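Jesdale method: frequently asked questions
Last edited 9th July

What is Jesdale?
A way of training a two-arm setup to pick up small things from a desk nobody has tidied. Grew out of the Drorska grasping work. Same arms, different training recipe.

Why a messy desk?
Clean-table scores don't carry over. Ours dropped a lot once phones, laptops and cups went back in. So clutter is in the training set from the start, including shiny and see-through stuff, which depth sensing hates.

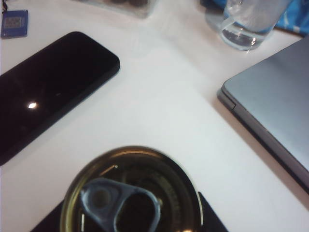
Wrist view. Phone, laptop, glass of water, opened can.

How much data did you use?
359 demonstrations, all teleoperated. Plus 30 held back for testing, never trained on. We tried training on fewer, results were patchy, numbers are in the report.

What does it score?
92 percent on single-can pickup, over the held-back layouts. Two-can runs are lower and we're still rerunning them, so please dont quote anything for those yet.

Do the arms share a policy?
Yes. One network, both wrist views plus the fixed view go in together. Wieser (the older baseline) ran one policy per arm and they got in each other's way near the table edge.
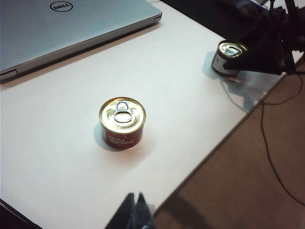 Two cans, one at the black gripper upper right. Fingertips of a gripper at bottom center.

Does it read the labels?
No. No text model anywhere in it. Labels can be sideways or upside down, makes no difference to the grasp target.

Why keep a fixed camera if the wrists have their own?
Wrist views lose the can when the arm swings wide. Dropping the fixed view cost us 19 points. Biggest single effect in the ablations, bigger than data size. 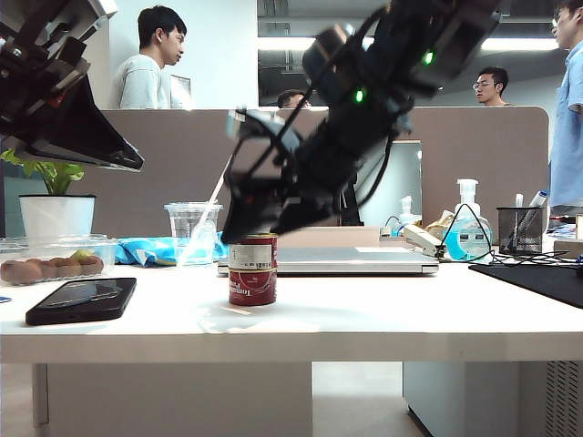
Fixed view. Arm over the red can, second arm upper left.

Do people moving in the background matter?
Not that we've measured. We don't mask them out. Havent tested a really busy room.

Will it run on other arms?
Only tried on ours. A Truvau port is planned, no date. You will need to redo the wrist calibration whatever you use.

Can I get the code?
Training code yes, end of July hopefully. Weights after the two-can reruns are finished.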